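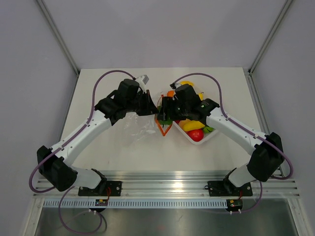
Tudur Rees
Sammler und Betreuer der Galerie

Spielobst auf dem Tablett

Seit vielen Jahren sammle ich Obst und Gemüse aus Kunststoff für den Kaufladen. Angefangen habe ich mit einer Kiste vom Flohmarkt in Hisbridge, heute stehen in meiner Liste 1.267 Stücke. Auf dieser Seite zeige ich davon immer nur eine kleine Auswahl. Die Galerie wird im Januar wieder erneuert.

Zum Bild: Spielfrüchte in einem weißen, rechteckigen Tablett. Vorne an der Ecke leuchtet eine rote runde Frucht, die man als Tomate oder auch als Apfel verkaufen kann. Dahinter ist eine gelbe Frucht in der Form von einer Mango, und am rechten Rand eine kleine grüne Limette. Die Zitrone hat ihren Platz ganz hinten.

Mir gefällt an dieser Zusammenstellung das viele Gelb neben dem kräftigen Rot. Auf weißem Grund kommen die Farben sehr schön heraus, viel besser als auf dem Holztisch, den ich früher benutzt habe.

Einige Hinweise für andere Sammler

Ältere Stücke wasche ich mit lauwarmem Wasser und ein wenig Spülmittel. Die Bürste muss weich sein, sonst bekommt die Oberfläche Kratzer. Hohle Früchte bitte nicht ganz unter Wasser halten, durch die Naht läuft es hinein und man bekommt es schwer wieder heraus.

Zum Lagern nehme ich flache Schachteln, in welche bis zu 40 Stücke passen. Rote und gelbe Früchte lege ich getrennt, denn manche alte Farbe färbt mit den Jahren ab. Direkte Sonne vertragen sie alle schlecht, am schlechtesten die Zitronen.

Doppelte Stücke tausche ich gern. Gesucht werden zurzeit eine Birne mit Blatt und 2 kleine Pflaumen, die Farbe ist mir egal.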